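Subject: Re: [cell-upkeep] Probe touch-off drifting on the Trerus cell

Gemma Tedesco wrote:

> Ran the Menzies routine again Sunday. 60 touches, and it reports the probe is good. I'd call the drift fixed and move the recal out to every 1000 cycles.

I don't buy it. The routine touches the same spot every time, so of course it agrees with itself. All 60 could be wrong by the same amount — and the log from unit 315 looked just as clean the week before we had to redo its mount.

Before anyone changes the interval, I'd like to see this done:

1. Back off the probe mount, reseat it, and torque it again. "Feels tight" doesn't count.
2. Check the board against the blue base at all four corners. Kovow's sheet skips this and I have no idea why.
3. Put the shape blocks on the board and bring the tip down beside them at low speed. Compare the height over bare wood with what the controller claims.

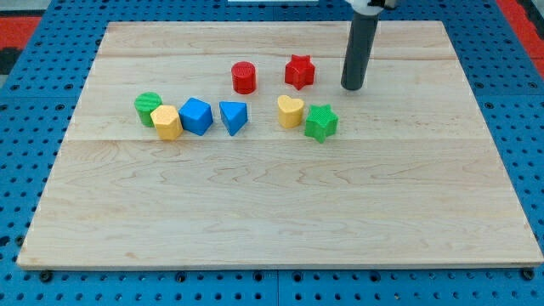
4. Repeat step 3 at 5 spots, including the near half of the board.
5. Send me the raw numbers, please. The Tesov summary page rounds everything.

If it still holds after that, fine, stretch the interval. Until then I'm leaving mine where it is.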